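**Wamholm workshop arm moves down to the floor**

September 12, 2024 – The home-built robot arm at the Wamholm shared workshop has left its bench and is now learning to tidy up at ground level, and the members behind it could hardly be more pleased!

Leonie Wendt started the build in March with a second-hand motor set and a stack of printed parts. She has since put 191 hours into it, most of them spent on the wrist, where a small camera looks straight down past the fingertips. The arm runs on Branico, the group's own control program, which now holds 283 practice runs.
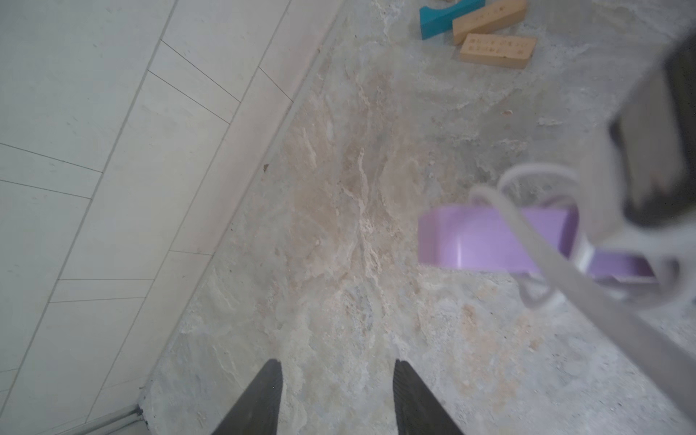
*Toy blocks on the bare concrete beside the tiles, with the black fingertips at the bottom and a lilac piece at the right.*

Floor work is a new kind of test. The benchtop was smooth and one colour, while the concrete is pale, blotchy and dusty, and light wooden blocks are hard to pick out against it. "I love that it's difficult," said Wendt. "On the bench we'd got a bit too comfortable, and I want to see what it makes of a proper workshop floor."

Parts have cost £200 so far, with another £82 set aside for a stiffer elbow joint. Wendt plans to share the drawings with the Studberg makers' group once the joint is fitted, and anyone at Wamholm who fancies a go at steering the arm can put their name on the sheet by the door.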